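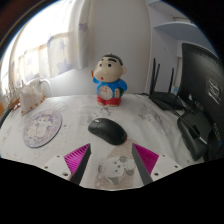

Equipment Reviews / Workplace Automation

Fendora Hand-Held Gripper Kit: Findings From Use in Desk Reset Work

Supplier: Ciobanu
Reviewed for: Office Services, Skamen
Period of use: one month, November
Reviewers: Jana Ehlers, Keabetswe Radebe
Recommendation: approved for continued use, with conditions

Office Services resets shared and assigned desks at the close of each working day. The work consists of returning mice to their pads, clearing paper bags and cups, straightening cables, and leaving personal belongings as the occupant arranged them. Skamen intends to introduce a robot arm for part of this work next year. The Fendora kit was purchased so that members of the department could record how the work is done, using a gripper held in the hand and fitted with a camera. This review considers the kit as a working tool and sets out what its use has meant for the people who handle it.

Construction and handling

The gripper has two opposing fingers. Each is a tapered dark gray blade backed by a magenta ribbed pad, mounted on a white bracket with screw holes in its face. The fingers close by means of a trigger. Resistance is light, and all of the reviewers were able to operate it with either hand.

The narrow blades are well suited to desks. A computer mouse can be approached from either side and moved without disturbing what lies next to it. Flat items are more difficult. Round mouse pads and printed mats tend to slide ahead of the blade tips, and lifting one from a desk covered with a loose sheet usually moves the sheet as well. Operators learned to hold the covering with the free hand, which the supplier's instructions discourage. Ciobanu should be asked for guidance on this point.

Changing a finger requires a small screwdriver and a few minutes. The screwdriver is not included in the kit.

Weight is the principal complaint. The wrist tires before the arm does, particularly when reaching over a router or around the back of a monitor. After the first week, sessions were limited to 30 minutes, followed by ordinary duties. Reports of soreness stopped after the change, and the limit should be regarded as part of the operating procedure.

Recording

The department made 576 recordings, of which 80 percent were accepted by the supplier's checking software. Most rejections concerned brightness. Desks beside a window were the most frequent cause, and a sheer curtain did little to help in the early afternoon. Recordings made after 4 p.m. were accepted far more often.

The software gives no explanation when it rejects a recording. An operator sees a red mark and must decide whether to repeat the task. Stela Husar, who coordinates the evening shift, asked the supplier for a written list of rejection grounds and received one in the third week. It should have been in the box.

Suitability for real desks

Desks at Skamen are lived in. Occupants keep teapots, clocks shaped like cartoon characters, covers with drawings on them and food bags that may or may not be finished with. An experienced member of staff knows which of these may be moved. The kit records the movement of the hand and has no means of recording that judgment.

The reviewers regard this as its most significant limitation. Ceramic items were excluded from gripper work at the outset, following a request from Ileana Rusu of the safety office. Network equipment and its cables were excluded in the second week, after a power lead was pulled loose during a practice session. Both exclusions should carry over to the robot arm when it is installed. Paper bags remain under discussion – a crumpled bag is easy to grip, and it is also easy to throw away someone's lunch.

Effect on staff

Recording was offered to all 41 members of the department. Those who took part were paid at the training rate. Participation was voluntary, and declining had no bearing on shift allocation. These terms were agreed before the kit arrived, and the reviewers advise any other department to settle them equally early.

Opinion among participants is divided. Several found the recording sessions a welcome change and have asked to continue. Others described the slow, deliberate movements as tedious and said that an entire desk could be finished by hand in the time required to record the return of one mouse. The reviewers' own experience supports the second observation.

A number of participants asked whether they were teaching a machine to take over their hours. Management has stated in writing that evening hours will be unchanged through the first year of operation and that staff released from routine resets will be assigned to room setup and repairs. Training for those duties has not yet been scheduled. Iulian Chiriac, for the staff council, has requested dates, and the reviewers support the request.

Consideration is also owed to desk occupants. The camera captures personal belongings and, on occasion, the back of a screen. Notices should be placed one day in advance, and any occupant who objects should have the desk left out. Under the current arrangement recordings are sent to Grornach for storage. The retention period is missing from the contract and must be added before further sessions take place.

Conditions of approval

Sessions of no more than 30 minutes per operator, once per shift.
No gripper work on ceramic items, routers or connected cables.
Advance notice to occupants, with the right to decline.
Training rate to apply to all recording time, including rejected recordings.
Retention period to be confirmed in writing by Grornach.

The kit is stored in the Office Services equipment room. Requests to borrow it should be addressed to Jana Ehlers.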